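Section 4 - Ring set-up and bell check (Bullport hall shows)

Rev. 10/06/2011. Replaces the sheet taped inside the truck door, bin that one.

Read all of this before you unload. Ring is the Ogura 18-footer, not the old Gakov. The Gakov posts do NOT fit the Ogura beams, they look like they do and then they don't. If you find a Gakov post in the truck put it back and ring Lorkley.

4.1 Frame

1. Sweep the floor first. Lay the mats down, rubber side to the floor.
2. Stand the four posts. Blue marks face inwards. Two people per post, no exceptions.
3. Drop the side beams into the slots. Tap down with the rubber mallet, never the steel one.
4. Run the cross beams under the middle and seat the spring. Grease goes on the spring cup only.
5. Pins in. All of them. Then someone who didn't put them in goes round and checks.

CAUTION - Posts weigh 40 kilos each. Gloves and boots. No trainers, we had a broken toe in December and that was somebody who'd done almost 200 builds.

4.2 Boards and canvas

1. Boards are numbered underneath. Start at the hard camera side and work across.
2. No gaps wider than a finger. If a board rocks, turn it round. If it still rocks, swap it with a spare and chalk a cross on the bad one.
3. Foam on top, tape the joins.
4. Canvas last. Lace one side loosely, then the opposite side, then the ends, then go round again and pull tight. Logo reads from the hard camera.
5. Walk it. Then get somebody heavier to walk it.

NOTE - Wet canvas shrinks as it drys. If it was packed damp give it an hour before the final pull or you will be cutting laces.

Catering hatch is open to crew from when the doors are unlocked. Eat before the ropes go on, once the ropes start we don't stop. Nothing to eat or drink on the apron.
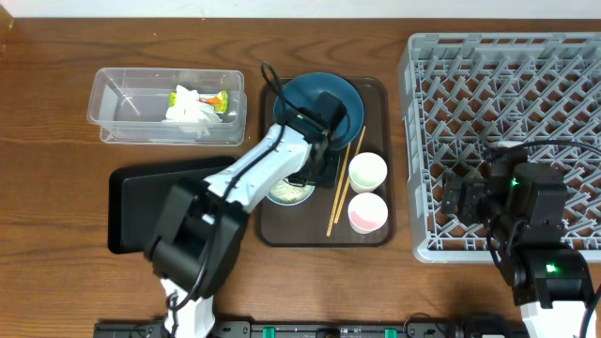 4.3 Ropes and turnbuckles

1. Top rope first, then bottom, then middle.
2. Hook turnbuckles with the open side facing down. Tape over every hook, two turns.
3. Tighten each corner a bit at a time - go round in a circle, don't do one corner all the way up or you'll pull the post over.
4. Lean on each rope, full weight, middle of each side. It should give and come back. If it creaks at the post, slacken off and look at the eye bolt.
5. Pads on. Laces at the back.

CAUTION - Never stand astride a rope while it's being tightened.

4.4 Bell, steps and rail

1. Bell goes on the timekeeper's table, screwed to the block. Hit it three times, the back row needs to hear it.
2. Steps at two opposite corners. Lock the feet.
3. Rail out two paces from the apron all round, leave the gap for the entrance way. Check the gap is wide enough for a stretcher. Bring the stretcher and try it.

4.5 Sign-off

Sadao Hattori signs the ring off, or whoever he names on the night. Wrestlers do not get in untill it's signed. That includes "just running the ropes" and it includes the main event.

Fill in the card: time, names of the build crew, any spare parts used. Card goes in the tin with the bell hammer. Truck padlock code is 1117, put the padlock back on after every trip.

NOTE - Anything bent, cracked or missing gets wrote on the back of the card, not on your hand. Strike is the same list backwards, see section 5.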